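4.2 Where empty cans wait before return

The survey in Novstead and Pinholm gave 1852 usable answers. Most households in both towns know the deposit rules well, but they differ in how long they keep the empty containers at home. In Pinholm the median time was 30 days, and in Novstead it was 60 days. We had expected the opposite, because the return point in Novstead is closer to the main shops and stays open until the evening.

The interviews suggest that the place of storage matters more than the distance. Families who put cans inside a closed cupboard often forgot them until the cupboard was full. Families who left them on an open surface returned them in smaller amounts and more often — some of them said that they simply became tired of looking at them. Color may also play a role. An orange-red aluminum soda can standing upright on the flat top of a gray metal cabinet, as in Figure 3, is easy to notice, and we think that a can in a dull color could stay in the same place much longer. We did not ask about color in the June round, so this point remains open for the next one, which will also include Utura.

Figure 3. Soda can on a cabinet top.

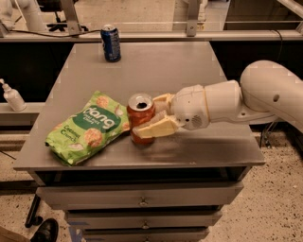
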